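Wed 22 September

# Hanine Career Center, Advisory Group: Minutes

**In the chair:** Ruth Mamani
**Present:** ten members, plus two guests from the alumni office
**Apologies:** received from the library and from the business faculty, both of whom have clashes with the new class schedule

## 1. Welcome

Ruth opened the meeting by thanking everybody for coming over in the rain, and gave a special welcome to our two alumni office guests, who had never been to one of these before and were very good sports about the length of the agenda. She also passed on a card from the family of last year's student representative, who has started her first job and is enjoying it very much (there was a little round of applause for this).

## 2. Minutes of the last meeting

The minutes from May were accepted with one correction. The mock interview evening ended at eight, and the minutes had it ending at nine, which would have been a very long evening for our alumni! The action on evening parking is still open and will carry over.

## 3. Fall internship fair

Most of the meeting went to this item, as you might expect. We have 47 employers signed up, and Lirneo has confirmed that it will come back and will be looking for interns in its billing and customer service teams. Mofokeng would like to come too but has asked whether it may send one person for the morning only. The group was happy with that, so long as the table goes to somebody on the waiting list after lunch.

There was a good long talk about freshmen. Last year a number of them told us they had walked in, taken one look at the line for the bigger names, and walked straight out again. One of our faculty members suggested a quiet first half hour with a few friendly greeters near the door, and everybody liked this very much. Ruth asked that the greeters be juniors and seniors who have done an internship themselves, so that they have something real to say when a nervous nineteen-year-old asks what on earth to talk about.

We also agreed to print 900 copies of the floor plan. The alumni office wondered whether a phone version would do by itself, but several of us remembered how poor the signal is in the gym, and paper won the day.

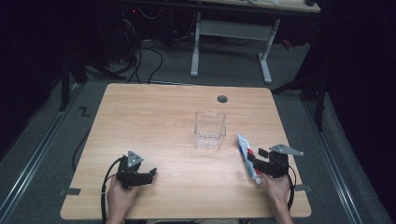 *Tabletop with the clear open-topped box.*

## 4. Resume drop-in hours

The drop-in hours have had a lovely start to the semester, and the staff are to be congratulated. Students are mostly asking about the same few things: how to describe a summer job at a grocery store or a camp, whether to put down a GPA, and how to fit everything onto one page. It was felt that a short handout on the summer job question would save a good deal of repeating, and also that it would cheer up students who believe they have no experience at all when in fact they have run a register through a holiday weekend.

The member from the writing center kindly offered to look over the draft. She also asked us to please stop sending students to her for cover letters on the day the letters are due, and this was taken in good part.

## 5. Paid and unpaid placements

Hamiteo has asked us to list an unpaid placement for the spring. This led to a frank discussion, all of it friendly. Some members feel we should list only paid work, and others pointed out that a few of our human services students need the hours for their program and have hardly any paid options. We did not settle it. In the meantime Ruth will write back to Hamiteo and ask whether a travel allowance could be offered, and the listing will wait until she has an answer.

The small grants fund for interview clothes and bus fare was also brought up under this item. The limit stays at $200 per student for this year. The form is being shortened to a single page, and students will no longer need a signature from their advisor.

## 6. Survey of last spring's graduates

We have 501 replies so far and would dearly like more, particularly from the nursing and education graduates, who are hard to catch once they begin work. The alumni office will make a round of phone calls on two evenings next month. Results will come to the next meeting in whatever state they are in.

## 7. Other business

A member asked whether the chairs in the waiting area could be replaced. Ruth will get prices.

## Actions

- Ruth Mamani: reply to Hamiteo; prices for chairs; evening parking (carried over)
- Career center staff: draft of the summer job handout; floor plan to the print shop; confirm the morning table with Mofokeng
- Faculty members: names of possible greeters to the front desk
- Alumni office: phone calls for the graduate survey

The next meeting will be in the same room, at the usual time, and the alumni office has very generously promised to bring the coffee.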